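September 21, 2021

Slept badly and got to Trullham by seven anyway. The bus was nearly empty. I had the egg sandwich on the way and was hungry again by nine, so tomorrow I bring two.

Reynaldo wants an opinion from me by the end of the month on whether a machine can take over any of the small jobs we do by hand. I have been putting it off since January. He isn't asking for a study, he said, just what I think after watching it done. So I am going to write down what I think as I go, in here, and copy out the useful parts later.

Start with the house, because that's what my sister always asks about. She wants to know when she can stop folding shirts. I told her on the phone last night that the dishwasher and the washing machine are still the best household robots anybody has, and they work because we agreed to bring everything to them. The carrying, sorting, loading and putting away stayed with us. That is the part being worked on now, and it's slow. She said so no shirts, then. I said no shirts.

The shop floor is better, but less than people outside think. At Flurkex they had one line doing 107 cartons an hour without a person touching it, and it was a fine thing to watch. Every carton was the same size and came down the belt facing the same way. When the supplier changed the tape, it stopped for most of a morning. Mark Anthony worked there before he came to us and he still brings up the tape. His view is that a chore is whatever is left over after you have automated everything that holds still. I don't fully agree, but I haven't got a better answer.

My own test is dull. Can it put bottles in a tray. A person does this while talking, looking somewhere else, with a cold. You reach past one bottle to get another, you feel the cap under your fingers, you set it down and if it rocks you put a finger on it. I did 54 this morning by myself just to pay attention to my hands. I noticed that I almost never pick a bottle up straight. I tip it a little first, toward me, and then lift. I don't know when I learned that. I doubt I could have told anyone I did it.

Reynaldo's number for a useful machine is 6 mistakes or fewer in a full day, and a mistake means a person has to get up and walk over. I think that's fair. If you have to sit next to it the whole time you may as well do the job. He worked it out at 1617 bottles for the day, going by the old Sarmiento order sheets, and that seems high to me — but they did run two shifts in those days.

Lunch was rice and the leftover beans. Called the dentist about moving the appointment and got put on hold until I gave up.

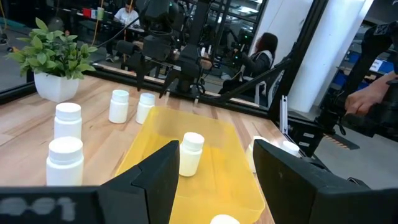

White bottles are a harder choice than they sound. There isn't much on a plain white bottle for a camera to go by, and a cap looks a lot like the next cap. Then there is the rim of the tray. Coming down from straight above is easy enough, but near the side a gripper needs room for its own fingers, and we forget that because ours are thin and they bend. Mark Anthony says use a bigger tray. I said nobody at home is going to buy a bigger medicine cabinet so a machine can reach into it.

We went back and forth on that for a while. He thinks the shop floor will get there first because you can change the shop. I think so too. Where we differ is the house. He gives it around ten years for the simple things, wiping a counter, clearing a table. I wouldn't put a number on it.

What I would tell Reynaldo today is yes for the trays, if the bottles are all one kind and someone is in the building. No for mixed bottles. Not yet for anything soft, and that includes the bags from Trorkis, which slump over even when I fill them.

Need to ask him if a bottle that falls over inside the tray counts as a mistake. Also call the dentist again, and buy eggs.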